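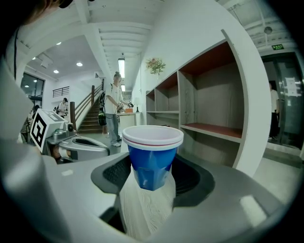
Hand-held gripper: workshop tips for the second build

Notes collected after building the first pair at the shared workshop in Jondton. They assume the housing is already printed and the jaw moves freely by hand. Part names follow the Wurnik drawing set.

Jaw lining
Cut the mesh lining 7 mm longer than the recess and trim it after gluing. Cutting to size first leaves a gap at the bend, and thin rims catch in it. Use contact adhesive, both faces coated, and leave it open until it no longer strings when touched. Clamp overnight with a scrap of foam between clamp and lining. Do not use hot glue. It creeps under a steady squeeze and the lining slides toward the mouth of the jaw.

Test objects
Cups are the best first object. Pick one with flat facets and a rolled rim, such as a blue one with a red-striped white edge. The facets show at once whether the jaw closes square, and the rim gives a stop if the grip slips. Smooth round tumblers hide a misaligned jaw for weeks. Keep one cup for testing only and mark its base, or it will end up in the kitchen.

Close on the empty cup first, then add water in small steps over a sink. Log the weight at first slip, not the weight at drop. Our first lining slipped at 221 g and the second held 1,000 g, with the same spring in both.

Marker cube
Print the square markers on matte paper. Gloss laminate reflects ceiling strip lights and the tracker loses the face at certain angles. Leave a white margin around the black pattern at least as wide as one cell. Glue from the center of the face outward and check for lifted corners with a fingernail. Mount the cube on top of the housing, where the operator's wrist will not cover it. Write the marker ID inside the cube before closing it. Parveen Sikder lost an afternoon to two cubes with the same ID.

Spring and trigger
Start with the softer spring. If the trigger needs more than a light pull, the operator's hand tires and the jaw starts to shake near the end of a session. Dry PTFE lubricant on the pivot only. Oil collects sanding dust.

Cables
Anyone wearing the backpack needs enough slack to reach across a counter with both arms, plus one hand's width. Measure it on the tallest operator. Tie the cables to the shoulder strap, never to the gripper body. Leave the last 18 cm before the connector untied so that a snag pulls the loop first. Label both ends of every cable. Masking tape falls off; use heat-shrink.

Left and right
Build the two units as a pair on the same day, from the same roll of filament and the same sheet of lining. Kausar Magsi built ours a month apart and the jaws never matched. The fix was a 0.4 mm shim behind the left pad, which has to be refitted every time the pad is changed.

Cleaning
Wipe the pads with a damp cloth and a drop of dish soap. Alcohol hazes the matte housing and softens the adhesive at the edge of the lining. Brush the mesh with an old toothbrush, working toward the mouth. Lens: blower first, then a dry cloth.

Storage
Store with the jaw open. A closed jaw leaves a crease in the lining by January if it was put away in fall. Spare springs are in the Valham drawer, second from the bottom.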